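Notes for Friday's talk, Steltton Veterans' Hall

Okay, start slow. Say hi, thank Gareth Holroyd for the coffee, and get going before people settle too deep into those chairs.

Open with the number. The Guard unit at Ilgate got its deployment extended by 53 days (pause here!), and most families heard it from each other before they got a letter. I was one of them. My sister texted me while I was in line at the pharmacy.

Then the history bit, keep it short. The base had more than 2000 people on it when I was a kid, and the whole town ran on its schedule. You knew when a rotation was leaving by how full the diner was.

Move on to what an extension does at home. Leases, child care, the job that was being held for you until November. Tell the story about the truck payment. Don't tell the long version.

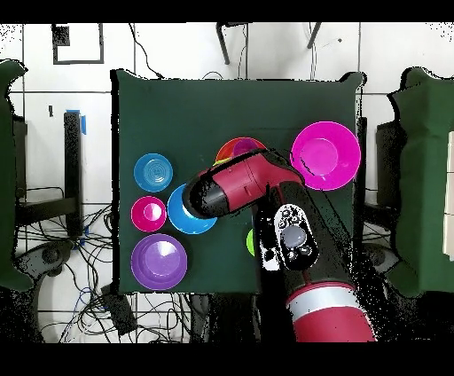
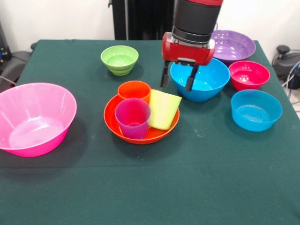 Bowls and cups on the dark green table.

Read out part of Svenja Rothe's note: We can handle a longer tour, we did it before, but give us one phone number that a person picks up, and tell us the new date before the rumor does.

Let that sit a second. Then say I agree with nearly all of it, though I'd also want the date in writing (I've been burned on that one).

Next, the ask. I want the unit to call every family within 11 days of any change. Britta Albers thinks that's too generous and she may bring it up, so let her, it's a good argument to have out loud.

Questions after that. If somebody asks whether the troops should be over there at all, say what I think, but keep it to a minute. Sign-up sheet is by the door.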